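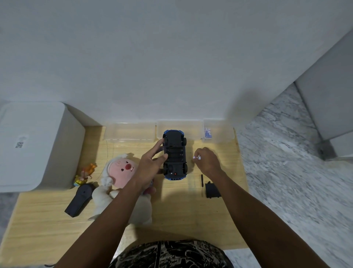
The Jelwood cell is a single-arm bench station built by Dutel for small assembly work. It is serviced every 300 hours of operation. The arm is parked and power is switched off before the gripper is removed. Finger pads are replaced if worn, and the four mounting screws are tightened by hand in a cross pattern. Zero position is then reset, followed by 20 test cycles at 50 percent speed. Fault code 9 indicates a failed reset.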